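Why don't drinks tip over in a takeout bag?

Hi, I'm Lerato, and I love paper bags! The secret is often at the bottom. It's a bumpy tan tray called a cup carrier, and each dip in it hugs one cup so it can't wobble.
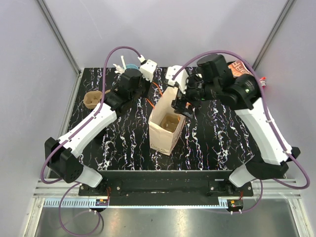 A white paper bag with what looks like a cup carrier inside.

So what is the tray made of? Lots of them are made from pulp, which is old paper mashed up with water until it looks like oatmeal (don't eat it!). A mold scoops up the mush, the water drains away, and the shape dries hard — like a sandcastle made of paper. My friend Kalliopi once visited a workshop that makes 3,000 trays a day. Wow!

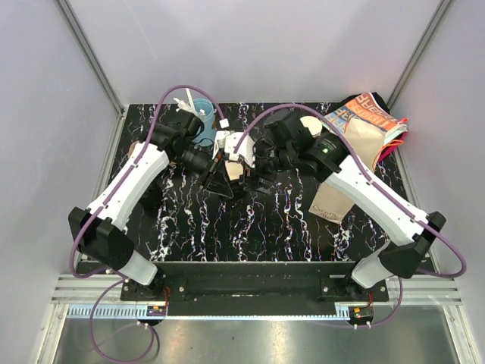 You can try some pulp at home, too. Tear up old newspaper, soak it overnight, and squish it with your hands. Press it into a muffin pan and leave it somewhere sunny for about 3 days. Mine came out lumpy, but it held a cup of lemonade just fine — and then I had to make one for my brother.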